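Teaching the sim robot to walk down a hall, by thumb

2023-01-25

Quick one, lunch is short. Still on the remote driving thing. Devendra Lodhi set up the sim build over at Adotik and gave me a login, so now I sit with a gamepad and drive a robot through pretend houses while it logs every stick move. The policy trains on that later. My thumbs are the teacher, god help it.

Did 43 runs of the hallway task yesterday. The task: start out in the open, go down the hall, stop facing the little table with the laptop on it. Sounds dumb. Took me most of a evening to get it clean.

Problem is I drive like a person playing a game. Full stick, then brake hard, then wiggle. First batch I trained on, the thing learned the wiggle. Beautifully. Did it at every corner — even ones where I never wiggled.

So, new rules for me. Half stick only. Line up with the hall before going in, no fixing it once I'm between the walls. Slow down early, while the plant on the table still looks tiny. And hold still at the end, 60 frames, or the "stop" never gets learned. 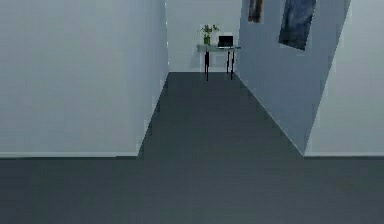

What goes in the log

Camera view, stick left/right, stick forward, timestamp. No map. Devendra wants depth added too, I said later. The whole set is at 428 episodes now counting the kitchen ones from the Zurwood house, which are mostly junk, I was still using the keyboard for those. Might toss them.

Gray floor, pale walls, not a lot to hang on to in there except the two pictures on the right. Wondering if the policy will lean on those. Plan is to swap them for other ones in half the runs and see if it gets lost.

Next: the same hall backwards, and starts at an angle. Also need to fix teh stick deadzone, it drifts left a hair and I keep correcting without noticing, so guess what's in the data.

Ok back to work. Will post the training curves if they're not embarassing.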